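Student Work > Craft and Design > Project Reports > Paper Marbling

Marbling paper with shaving foam: a report on our first term project
Bülent Taşdemir, Tindunbridge evening course

Introduction

For my project I chose to compare two simple ways of marbling paper, which can be done at home with children. The first uses shaving foam and food colouring. The second uses water thickened with starch, and it is closer to the traditional method which my aunt Gökçe practised in her kitchen. I wanted to learn which one gives clearer patterns for greeting cards.

Materials

I used plain white card, food colouring in blue, red and yellow, foam from the chemist, corn starch, a baking tray, a wooden skewer and an old ruler. In total I made 43 sheets with foam and 11 with starch. The starch sheets are fewer because the mixture must rest overnight, and twice I forgot to prepare it.
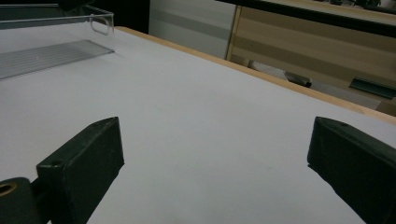
Method

The foam is spread flat in the tray with the ruler, as thick as a finger. Drops of colour are put on it and pulled with the skewer. The card is pressed down gently, lifted, and the foam is scraped away in one movement. If you stop in the middle, a line remains on the paper.

For the starch method, the liquid should be like thin soup. The colour is let fall from very near the surface. From a higher position it sinks, and then the water becomes grey and must be changed.

Results

The foam gave strong colours every time, but the lines were soft. Of the 43 sheets I kept 9 for cards. The starch gave finer lines, especially the comb pattern, although several sheets curled when drying and I had to put them under books.

My classmates at Stollosthorpe preferred the foam sheets. My own favourite is a blue starch one with a pale vein across it, and I am using it as a cover for my notebook.

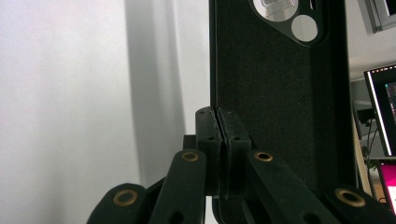 Inner side of a black phone case, with the camera cutout at the top.

What I would change

I would try a real marbling comb, and I would buy better card. I would also wear gloves, as my fingers were red for two days.

Comments (3)

Clolta: Did the foam smell stay on the cards? Mine did, for a week.

Bülent Taşdemir: A little, yes. I left them near an open window and it became weaker.

marbled_jo: Try a pinch of alum on the card before the starch bath. It helps the colour to hold.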